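Looking After a Pale Wood Tabletop

Posted 3/5/21 by Wayne Vachon

I have a real soft spot for a light-colored table. It brightens up a kitchen like nothing else, and it also shows every last coffee ring, which is how I came to learn most of what follows!

Start by clearing the whole top, and I do mean the whole top - the fruit bowl, the mail, the salt shaker that never seems to leave. Brush off the crumbs with a dry cloth so you don't drag them around and scratch the finish. Then wring out a soft cloth in warm water with a drop of dish soap until it barely feels damp, and wipe along the grain in long, easy strokes.

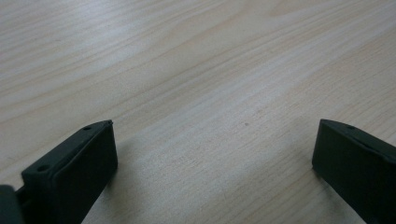 Curving grain and a soft shine on a light blond top.

Go over it a second time with plain water, then dry it right away with an old cotton towel (mine was a bath towel in a former life). Bend down and look across the surface toward a window. Streaks and sticky spots that hide from above will show up nicely from down there, and so will any little speck you missed.

For a cup ring, lay a dry cloth over it and rub gently for a minute or two before you try anything stronger. If you want to use a polish, test a dab underneath the table first and leave it overnight. I went through a whole bottle of Kramer before I learned to use less - a spot the size of a dime will cover more than you'd think.

Give the top an hour before you put the placemats back.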